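Bench Tidy Cell, Ljungberg arm - monthly check, December
Inspector: Pui-shan Hsu

1. Emergency stop, both buttons: OK. Arm halts cleanly from full speed.
2. Guard mat: OK. Reset is stiff, please grease.
3. Force limit at the fingers: OK, tripped at 138 N. Lovely result!
4. Cable wrap at the wrist: watch. Some rubbing on the sleeve.
5. Dark cloth on a dark surface: watch. Slow the arm to 52 mm/s for this one.

Comment on 5: folds are still the hard part. Rigid pieces it handles beautifully, but black material on a black top gives it very little edge to go on.
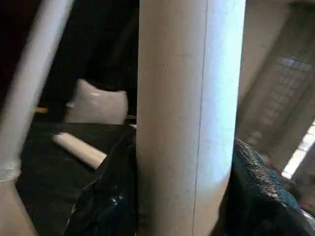

Small pale items are a happier story - I'd trust it with those on a quiet shift today, with someone in reach of the stop. Not with laundry yet, though I can see it coming and I'm thrilled.

6. Run log: 300 picks, 2 faults, both on fabric.
7. Spare finger pads: order from Brarkby.

Cleared for supervised use.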